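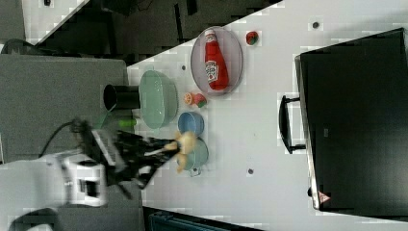
Teaching the arm to clear the table

6th June

It picks things up! After a whole winter of muttering at cables, the arm in our shared workshop can finally reach over, close its gripper on something and hang on to it. The little yellow fellow is my favourite test item, partly for his shape (round head, stubby limbs, no good flat side anywhere) and partly for the colour, which stands out nicely against a white table. His usual destination is the teal cup with the handle.

For anyone new, the plan is a small arm that can put away pretend kitchen things. Toy vegetables, bowls, cups, a ketchup bottle, that sort of stuff. Jade Lavoie's kids gave up half a play kitchen for the cause, and I've promised it all back by the end of the year, minus whatever gets squashed. So far I owe them one mushroom.

What changed since February

The last post ended with the wrist joint shaking so hard you could hear it from the parking lot. I spent two weekends blaming the motor. Tanner Bergeron had a look, wiggled the cable at the back of the arm and asked whether it was always that tight. It was. Every time the arm stretched out past the middle of the table the cable pulled, the wrist fought it, and off we went. Now it has a big lazy loop with lots of slack, and the shaking has gone. I'd already ordered a new motor, so we have a spare. Hooray?

The other big change is how it learns. I used to type in positions by hand, which was fine so long as every cup stayed exactly where I'd left it. Now I steer the arm through the whole job myself, over and over, and the software works out the moves from those runs. I've recorded 328 so far. Danilo Tolentino reckons I'll want 1,000 before it copes with a really messy table, and he's been right about most things, so I'll keep going. I do a batch of 30, have a cup of tea, shuffle everything around and do another batch.

The shuffling matters more than I expected. In my first batches I was far too tidy and always put the bowls back in the same neat row, and the arm learned the row. Move the blue bowl over by a hand's width and it would happily drop a carrot on the bare table where the bowl used to be. So now I tip cups over, lay the ketchup on its side on the plate, leave a tomato off by itself, and generally set the table like a toddler would.

Grip trouble

Soft toys are easy, since they squish a bit and the fingers settle in. Hard round things are another story. The tomato shoots out sideways if the fingers close even slightly off centre (I have found it under the drill press more than once). Mackenzie Gauthier suggested wrapping the fingertips in the grippy stuff you put under rugs. I tried it last night and got a lot more clean pickups, but it also didn't want to let go, and the lime came back up out of the bowl with the gripper. I'm going to try a thinner layer.

Cups are the part I'm proudest of. Coming down from straight above was knocking them over, so I now stop just over the rim, wait a moment, then open the fingers. It's slower and I don't care, I could watch it all day.

Bits I still want to fix

The speed between moves is jerky. I nudge the controls too much when I'm tired and it copies every nudge, so no more recording after supper.

Our table has holes in the top from its previous life, and small round things like to park themselves there. I might plug them, or I might leave them in as extra practice.

I also need a name for the whole contraption. Jade's kids voted for Nisa, and the workshop whiteboard says Trovent in very large letters with no explanation. I'm leaning toward Nisa.

If you're in Hondham and would like a go at steering, come by the workshop in the evening and ask for me. It takes a few minutes to get the feel of it, and I could really use some runs from people whose hands move differently from mine. Bring a toy vegetable if you've got one. We're short one mushroom.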